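June
Posted by Benjamín Lucero

One Small Drawer and a Whole Weekend Gone

I have fallen hard for little drawer cabinets. I blame my desk, which for years had one flat surface and everything I own on top of it: stamps, spare keys, a tape measure, the good scissors, the bad scissors, batteries in unknown states of health. Then a neighbor put a box of odds and ends out on the curb, and in it was a one-drawer wooden cabinet about the right size for index cards. I carried it home like a trophy!

That first one had a sticky drawer and a smell of old pennies. I rubbed the runners with the stub of a candle, left it open on the porch for a couple of afternoons, and it's been gliding ever since. If your drawer drags, try the candle before you try sandpaper. I went at my second one with sandpaper first and made the drawer so sloppy it rattles when a truck goes by.

So now I look at drawers everywhere. I notice the pulls most of all. Knobs are fine, but I'm a handle person, and my favorites are the plain bent-wire kind -- one loop of metal, room for a fingertip, nothing to polish. They look great against light wood, where a fat brass knob can take over the whole front. 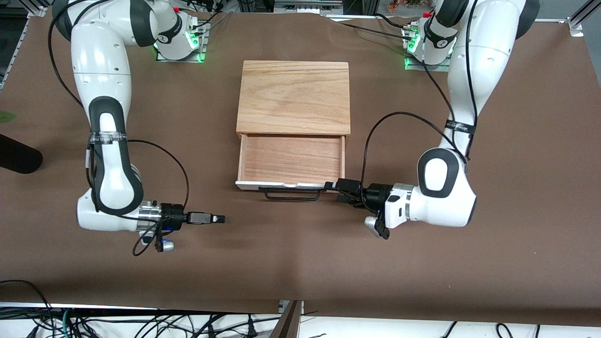
Paiva wrote to me that wire pulls are lovely until you own a cat, and that a shallow drawer should get a liner before anything else goes in it, preferably felt, because loose coins on bare wood will drive a person up the wall.

I can't speak to the cat, but the liner advice is excellent and I took it the same evening. I cut a rectangle of green felt a hair too big, trimmed it twice, and pressed it in without glue so I can pull it out and shake it over the sink. The difference in sound is wonderful. My keys used to land with a crash and now they just sort of sit down.

About shallow drawers in general: I used to think they were a waste, and I've completely changed my mind. A deep drawer lets you pile. In a shallow one everything lies in a single layer and you can see the lot when you slide it open, even partway. Mine holds 51 stamps (I'd just bought some, I was excited), the keys, a pencil, and the good scissors, laid in at an angle. The bad scissors live in the garage now.

Next up is the one with the rattle. I want to glue a thin strip of veneer along each side of the drawer and see if that takes up the slack, and I've been promised up to 5 old cabinets from a cousin's basement, so there may be a lot more of this. Tell me what's in your smallest drawer -- I really do want to know.

Recent posts
Candle Wax, Part One
My Green Felt Scraps Have a Home
Things I Found Under the Porch
Is a Tape Measure Office Supplies?

Contact | © Benjamín Lucero | Back to top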